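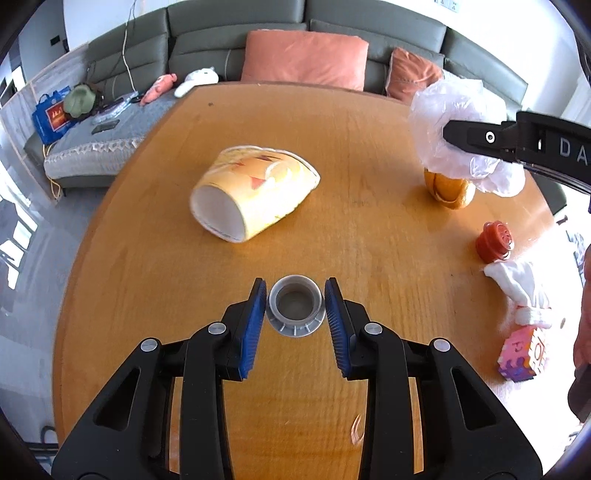
Questions we keep getting about chore machines. Answers are short, we're busy. Updated in December, some of it will be stale by the time you read it.

## Can a robot clear my coffee table yet?

Sort of. Slowly. A plain table with three hard objects on it, yes, most of the arms we've tried can manage. A living room table with a cup on its side, a plastic bag, something cloth and a foam puzzle cube is a different job. Each of those wants a different grip.

## What's the hardest thing on a normal table?

Plastic bags. By a lot. They're see-through, they change shape when touched, and they hide whatever is under them. Paper cups second. Squeeze too hard and you've got a flat cup, too soft and it slides out.

Small round parts (caps, lids, knobs) are easier than people expect, provided the two fingers come down with the part centered between them. Off by a little and it shoots across the wood.

## Why two fingers? Why not a hand?

Cheap, strong, easy to fix. Two padded jaws cover most tidying. Hands with five fingers exist and we've tried one. Spent more time repairing it than using it.

## What are the ribbed pads for?

Grip. Smooth pads slip on glossy plastic. They wear out, so keep spares. We swap ours every 2,000 grabs, sooner if they've been near flour or sawdust.

## How fast is it?

Our last tidy run with the Cesero arm: 77 objects off a table and into bins, almost 60 minutes. A bored teenager beats that easy. The arm did keep going thru lunch, to be fair.

## How often does it fail?

Depends what you call a fail. We logged 311 grabs on soft stuff last winter and quit writing down the near misses becuase there were too many. Hard toys, boxes, jars: pretty dependable. Socks: meh. Anything with a strap or a band: it grabs the band, the rest drags behind and takes something else with it.

## Does it know where things go?

Only if you tell it. Trash vs. keep is the big one. A cup lying on its side, is that garbage or is somebody coming back for it? You'd guess from the room. The Harkska software asks you on your phone. Every time. You can turn that off but then you live with what it picks.

## Will it scratch my table?

Could. Set the height limit before you do anything else. Wood with a shine is also a pain for the cameras, bright window light washes out the top and small things vanish. Pull the curtains. Seriously, try that before you call us.

## Two arms or one?

Two if you can afford it. One lifts the bag, the other gets what's underneath. With one arm you lift the bag, put it down someplace else, go back. Doable, just twice as long.

## What about the sofa?

No. Pillows ok. Phones left on the seat, please move those yourself. Cables, loose covers and lace edges all catch.

## And in a shop?

Better news there. Same part, same spot, same light all day. The Zelen line at our Coste workshop has an arm sorting molded caps into trays and it mostly gets left alone. Mixed returns bins are still hand work. So is sweeping around the benches, which everyone hoped would be first to go.

## Kids and pets?

Not in the same room while it's running. It stops on contact, but contact is later than you want. Same goes for your own hands at the edge of the table, keep them back.

## Should I buy one now?

For the house, we'd wait. For a bench job with one kind of part, worth a trial. Bring your actual parts to the demo, not the nice clean ones.

## Can you come look at my place first?

Yes, mornings are best. Don't tidy up before we get there.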